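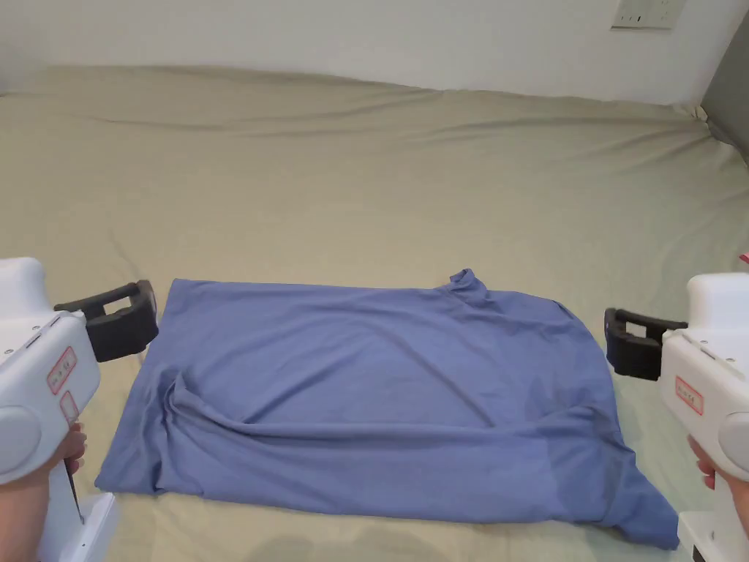 Turo Hand-Held Gripper Pairs: Frequently Asked Questions
Care, Setup and Repair

Last updated March 25, 2019

These answers apply to all Turo gripper pairs issued by the Grukau equipment office, including those used for cloth folding and other household tasks. Questions about recorded data should be sent to the Pladamell data desk.

Who may set up a gripper pair?

Any operator who has completed the two-hour introduction may set up, clean and check a pair. Opening the housing is reserved for the repair bench at Campos.

What should be checked before a session?

Open and close each jaw fully, with nothing between the fingers, 15 times. The movement should feel even from end to end, and both hands should need the same effort. Check that no screw on the housing stands proud of the surface. Confirm that the left and right units carry the same pair number on the issue sheet. Units from different pairs must not be mixed, as each pair is calibrated together.

How is the zero position set?

Hold both units with the jaws closed and start the zero routine from the session menu. Keep the jaws closed until the second tone. Then open them to the stop and wait for the confirmation message. If the reading at the open stop differs from the reference value by more than 2 percent, repeat the routine once. A pair that fails twice is to be returned.

Does the zero position have to be set again when the task changes?

No. It is set at the start of each day, after any drop or knock, and after a change of finger pads. Moving from one garment or surface to another does not affect it.

What kind of surface is suitable for cloth work?

A bed, table or padded board may be used. The surface should be large enough for the garment to be spread out with space at both sides, so that the open jaws can be brought in level with the cloth. A fitted sheet should be tucked in at the back and corners before the first take. Small ripples are acceptable. A sheet that lifts together with the garment is not, and should be pulled tight again.

Plain sheets in a color clearly different from the garment are preferred. The garment itself does not need to be smoothed before a take unless the task card says so.

How are the jaws cleaned?

Wipe the fingers and the inside of the jaws with a dry, lint-free cloth after every session. Cotton garments leave more lint than operators tend to expect, and it collects at the base of the jaw – a soft brush is supplied for this purpose. Do not use compressed air, which drives lint into the bearing. The housing may be wiped with a damp cloth. Labels must be left in place and must not be soaked.

How often are finger pads replaced?

Pads are replaced after 4000 closing cycles, or sooner if they are glazed, torn or lifting at a corner. The cycle count is shown on the status page. Replacement pads are issued in sets for both units, and all pads in a pair are changed on the same day.

One jaw closes more slowly than the other. What should be done?

Stop the session and brush out the base of the slower jaw. Check that the cable or strap is not pulling against the handle. If the difference remains, complete a fault slip and return both units to Campos. Please do not add oil. The bearings are sealed, and oil marks the garments.

Is there a charge for repairs?

Normal wear is covered. A fee of 100 dollars applies where a housing has been opened by anyone other than the repair bench.

When is the next scheduled service?

All pairs are due for inspection in April. Operators will be notified of the return date for their pair – a replacement will be issued at the counter on request, subject to stock.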